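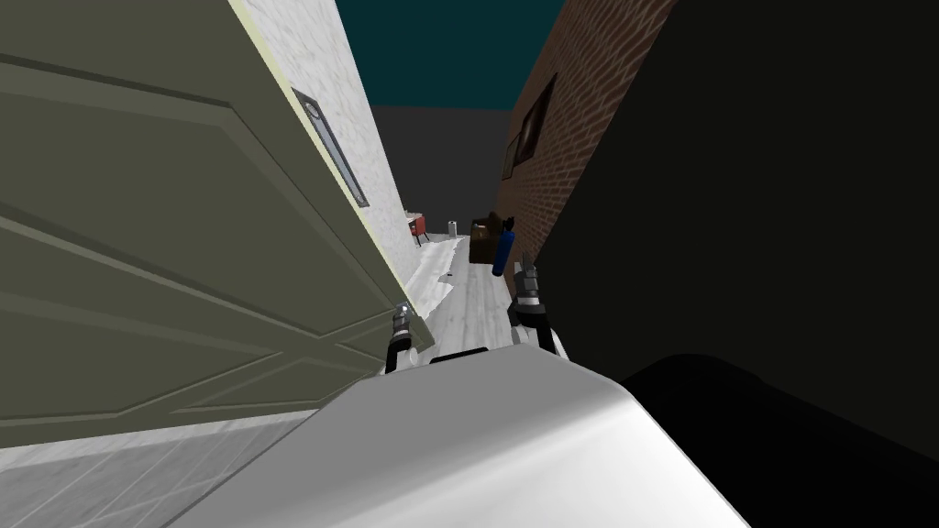 A paneled door in a muted gray-green.

Looking after a hollow-body guitar at home

Wipe the strings after every session with a dry cotton cloth, underneath as well as on top. Flatwounds need this less often, but they still go dull.

Keep the case closed when the guitar is in it. In February, when the heating is on, put a humidifier pack in the headstock compartment and check it every 4 days.

If the bridge is floating, change one string at a time. Mark its position first with low-tack tape — never pencil on the finish.

Scratchy volume pot: unplug, spray a little contact cleaner into the pot, and turn the knob end to end 19 or 20 times. Let it dry before plugging in.

Rattle at low E? Check the pickguard screw before blaming the frets. Kári Ásgeirsdóttir found hers that way after paying 100 dollars for a setup.

Updated 6/6/18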